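The gripper build, part six: fingers, cables and a sink

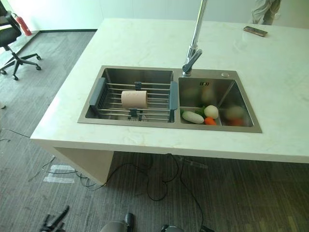 Toshio Amano wrote under the last post that I should quit fiddling with the wrist and fix the fingers first, as a stiff finger will make any wrist look bad. He had the same trouble on his own build and lost most of a winter to it. He also asked why I am still running the old motor controller.

I'll take the fingers first. I had been putting off the wrist and the fingers both, and his comment made me pick one.

The fingers I started with were printed solid, with a flat pad glued to the inside. They held blocks fine. They did badly with anything round, and most of what I want to pick up in a kitchen is round. A turnip would sit in there at one point of contact on each side and swivel. I tried a thicker pad, then a softer pad, then two pads with a gap. The gap helped a little.

What I have now is a finger with a hinge two thirds of the way up and a return spring from an assortment box. The tip folds in when the lower part meets something. I printed the first pair with 30 percent infill and they cracked at the hinge pin. The second pair is at 67 and has held up through everything since. They take all evening to print, so I set them going after supper and look at them in the morning.

The wrist can wait. It has some play in it, enough that I can feel it by hand, but the arm's position error is bigger than the play at the moment. I checked this by sending it to the same spot on the counter over and over with a pencil in the gripper and looking at the marks. The marks spread out sideways more than anything, and that points at the base joint.

On the motor controller, Toshio is right that it is old. It's an Arley board that I bought used from a guy at the workshop. The newer Prakmont one would let me read current from each joint, and I'd like that for the fingers. I don't want to change two things in the same month, though. I did that in part three and spent two weeks chasing a fault that was a loose ground.

Cables are still the worst part of the whole setup. I have power, two data lines and the emergency stop all going across the carpet, and they tangle no matter how I lay them. Tape holds on this carpet for a few days and then the corners lift. I bought a length of rubber cable cover, the kind with a slot in the bottom, but it was meant for hard floors and it slides. If anyone has a cover that grips carpet, leave the name in the comments.

The emergency stop is now on its own line – it used to share a connector with the gripper and I never liked that. It took an hour to rewire. I also moved the button to where I can hit it with my elbow.

For test objects I've settled on vegetables and a paper roll. The roll is good because it shows squeeze right away. If the grip force is too high, the roll goes oval and stays that way, and I can see how far off I was. Carrots are hard for a different reason. They are thin at one end, so the two fingers close at different depths and the carrot tips down. The folding tip makes this better but I still get a drop every few tries. Leaves I am not attempting yet.

Steel is hard on the depth camera. The walls of a sink bounce light around and the depth map comes back with holes in it, worst in the corners. I tried turning the overhead lights down and it got slightly better. The fix I'm using is dumb but it works: I average several depth readings before each reach and throw out any point that jumps. It adds a short wait before the arm moves. I can live with the wait.

Software is unchanged except for a new log. Each grasp writes one line with the time, the object, the target position and whether I marked it good or bad. The file was at 2918 lines when I copied it last night. The first 2000 are from the old fingers, so I've split those off to compare against later.

Parts used since the last post, for those who asked:

Two sets of finger prints in black
Springs from the Arumugam assortment, the second smallest size
Steel pins cut down from a longer rod
Poltatent pad sheet, trimmed with a knife
One new connector for the stop button

The pad sheet is the only thing I'd buy again in a bigger size. I keep getting the cut wrong at the tip, where the curve is.

Next is the base joint. I have the cover off already and the belt looks fine, so my guess is the bearing, and I've ordered one.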